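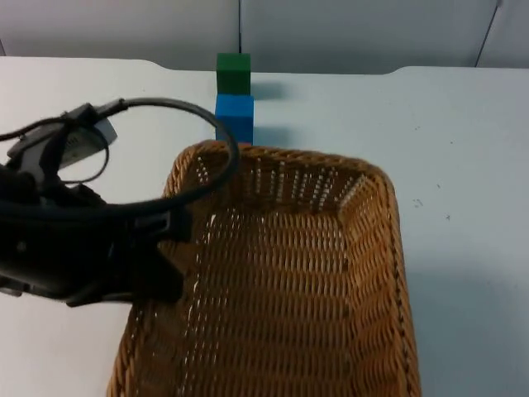

Jun 16, 2022

Bench notes, basket and cubes. Writing this up the same day for once, so Genji has something to go on when he takes over the white table.

Basket first. We are staying with the rectangular wicker one from Cuvska. The Abou Zeid basket went back on the shelf. It has a flat bottom and looks tidy, but the corners are square and the sides are too tall for what we want. The Cuvska has a braided rim and a crisscross weave in the floor, and the rim takes knocks well. Checked it over before starting. One strand lifting underneath, on the outside, pressed back with a dab of white glue and left under a book over lunch. Fine afterward.

Weighed it on the parcel scale while I had it out: 589 g with the glue dry. The label said 500, so either the label is for the smaller size or they weigh them before the rim goes on. Wrote the real number on the inventory card.

The wicker sheds. Little splinters and dust come through the gaps in the weave and end up on the white top, where they show. Brushed the basket out over the bin with the stiff brush, then wiped the table with a damp cloth and a dry one after. Please don't use the spray from the sink cupboard, it leaves a film and the cubes slide on it.

Cubes. The painted ones, from the Wernitz order in December. Ayman Tahiri sanded the edges on the first batch and those are nicer to handle than the second batch, which are still sharp at the corners. If a cube feels sharp, put it in the shoe box by the window and he will get to it. I did three today with the fine paper and touched up nothing, the paint held.

Stacking: two high on the bare table is no trouble as long as the faces are clean. In the basket it is another matter. The floor of the weave is bumpy and a cube will settle wherever it finds a low spot, so it often sits at an angle.
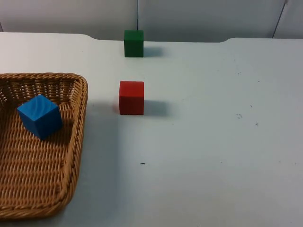

I tried a square of felt in the bottom to level it out. It works, but then we have a felt-lined basket and the earlier notes are all for a bare one, so I took it out again. The felt is in the drawer with the tape if anyone wants it later.

Placement. Long side of the basket running front to back, cubes toward the back of the table or off to the side, whichever the sheet says. I had been measuring from the wall, but the table gets nudged and the wall doesn't, so from now on measure from the front edge of the table. Front edge to the near rim goes on the sheet in millimeters. Use the steel rule, the cloth tape has stretched.

Sheet numbering picked up at 827. There is a gap before that where Genji Hayashi and I both started a page — his stands, mine is crossed out.

Supplies: Pralside want a minimum of 2,000 on the stick-on dots for marking positions, and that is far too many for one table. Staying with pencil ticks on masking tape for now. Change the tape when it gets gray.

To do
Ask Cuvska if the same basket comes with a lid
Sand the rest of the second batch (Ayman)
New fine paper, nearly out
Find the other steel rule
Move the Abou Zeid basket to the top shelf so it stops getting used for lunch things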